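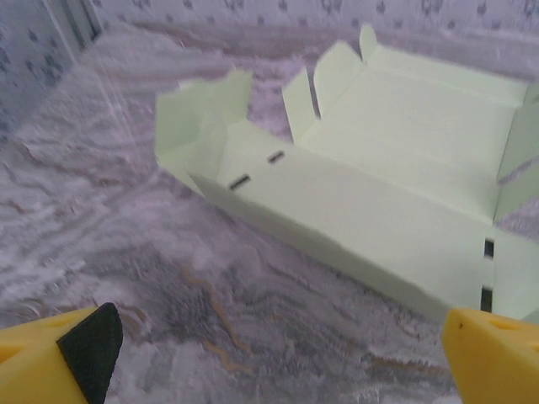
Constanza Cabral wants to know why the fold planner waits for a slot detection before it commits to a tab, when the crease model already predicts where the slot should be. Fair question. Longer answer than fits in a reply, so, thread.

1/ The crease model is a kinematic tree. Root is the floor panel, each crease is a revolute joint, each flap is a link. It comes from the flat pattern and it is exact for a box that doesn't exist, one with zero thickness and no spring in the creases.

2/ Real card stock springs back. You fold a wall to 90 degrees, let go, and it relaxes to whatever it likes. The tree can hold that as a joint offset, but the offset changes with how many times the crease has been worked. I tried fitting a decay curve per crease. It fit beautifully on the crease I fit it to.

3/ So slot position from the tree alone is good enough for approach and bad for insertion. The tab is nearly as wide as the slot. Any error along the wall and you are pushing the tab into flat card, the wall bows outward, and the tree is now wrong in a new way.

4/ Current Grivance behavior: tree gives a search window on the wall, detector runs inside the window only, result goes back into the tree as a measurement on that wall's joint angle. The tab motion is planned after that update. Cost is one extra pause per tab.

5/ The detector is embarrassing. Adaptive threshold, connected components, keep dark regions with the right aspect ratio whose long axis is parallel to the wall's top edge. Pale green card and near-black slots, so contrast does most of the work.

6/ The parallel-axis check matters more than I expected. An unjoined corner also gives you a long dark gap, and without the check the detector was happy to call that a slot. The planner then tried to put a tab through the corner of the box. Twice, before I read the log properly.

7/ Pairing rule: slots are detected together or rejected together. One slot found and one missing means the window is wrong or something is in front of it. Drop the measurement and re-observe. Do not "use the good one." There is a comment in the code saying this in capitals, from me to me.

8/ Latency. Camera frame to updated joint angle is 60 ms on the bench machine. Most of that is image transport and rectification. Filipa Morais suggested cropping before rectification, using the window from the tree. Obvious once said. On the list for July.

9/ Replay set is 887 frames, hand labeled for slot corners and wall top edge. Both slots accepted on 573 of them. The rest are rejections, and I want most of those rejections: wall turned away, finger in front, flap over the slots. What I care about is a false accept, and there are 9.

10/ All of the false accepts are shadows under a half-folded end flap. Flap comes over at an angle, shades the wall, the shadow has a straight edge parallel to the top of the wall. Passes every test. The tree knows where that flap is, so in principle it can predict the shadow. I am not writing a renderer for this. I will mask the wall near any flap whose joint angle is uncertain.

11/ Separate topic, same camera. Contact near the wrist. When something tall and close comes into the view, the background model falls apart, because the mat is patterned and the exposure shifts. Streaky gray veining next to a washed-out patch is about the worst thing you can give an edge detector.

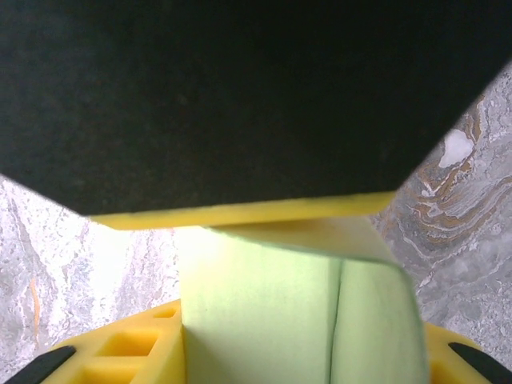

Wrist view: pale green piece upright, yellow strip right over its top face, black underside above.

12/ Segmentation on views like this one is color first, edges second. Green, yellow and black separate cleanly in hue and value. The trouble is that the gripper is yellow too. A plain yellow mask merges the strip with the finger bodies and hands the planner a very confident, very large object.

13/ Fix is a self mask. We know the gripper geometry and the opening width, so project it into the camera, dilate it a little, subtract. Whatever yellow survives belongs to the world. The dilation was three pixels too small for a month and produced a thin yellow outline that got tracked as an object with its own ID.

14/ The lattice openings in the gripper body are the awkward part. Background shows through them, and the pixels inside flicker between labels. We fill them in the mask. You lose whatever is visible through the holes, which the planner never used.

15/ A dark vertical line down the green is a second problem. Edge-wise it splits one object into two. Merge rule: same hue either side, line thinner than a threshold, no depth step across it. All three conditions or no merge. Shade alone varies too much, since one side can be close to blown out.

16/ Also, a single view will not tell you contact from near contact. An edge touching in the image can be a centimeter short in depth. The state estimator carries "touching" as a probability and only the force reading at the fingers is allowed to push it past the commit threshold. Vision can lower it but never raise it over the line.

17/ Graciela Escobar thinks that asymmetry is a hack and that a proper likelihood would make it unnecessary. She is right that it is a hack. I have asked for the likelihood.

18/ Tooling note, as people ask. Logs are one file per run, with image, tree state and planner decision under the same timestamp. Mollmont is the viewer. Scrub to a frame, see the tree drawn over the image, click a joint, get its history. I resisted writing it for far too long and used print statements.

19/ If you take one setting from this: measurement noise on the wall joint should grow with the time since the last contact on that wall. Constant noise made the tree stubborn right when the card was still relaxing.

20/ Code for the window projection goes up after the cropping change. Mask code stays where it is until I remove two hardcoded widths.

Florencia Salinas

Last updated: July, 4:40 pm

Related
Crease trees, part 1: from flat pattern to joints
Why the Drolow driver drops every first frame
Mollmont viewer: keyboard shortcuts
Hand-eye calibration on a patterned mat

Comments

Amancay Daza
On 10, did you try two exposures? A shadow should keep some card texture when you open up. A slot goes to whatever is behind it.

Florencia Salinas
Tried it offline. Our card is too smooth to show texture in either one. Might work on kraft.

Filipa Morais
Cropping branch is pushed. Rectification map is cached per window size, so keep the sizes to a short list or it will thrash.

Constanza Cabral
OK, convinced on the slots. Still think you could skip the pause on the second tab if the wall hasn't moved.

Florencia Salinas
If you can tell me the wall hasn't moved, yes.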